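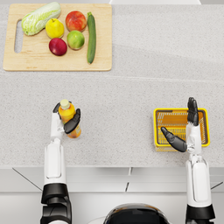 Brides book the hall first and think about the linens eight weeks before, and by then we need every pair of hands, one of our table setters told us when we asked what to put in this ad. We are hiring 2 event setup assistants for the wedding season, starting in June.

You will load chair covers, table runners and backdrop stands at our Marciniak Street warehouse, drive with the crew to the hall, set up, and return at night to take it all down. Most receptions seat up to 400 guests.
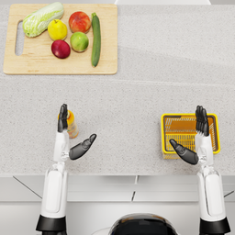 Inano Wedding Rentals | Setup and Linens Team

What we ask for:
Able to lift chair crates and stand for a full shift
Free on weekends through the season
Driver's license helpful, not required

Past work in catering or hotels is a plus. We train you on folding, draping and packing. Shifts run up to 8 hours, with a paid meal break.

To apply, send a short note and one reference to the Setup and Linens desk, or stop by the warehouse before 4 p.m.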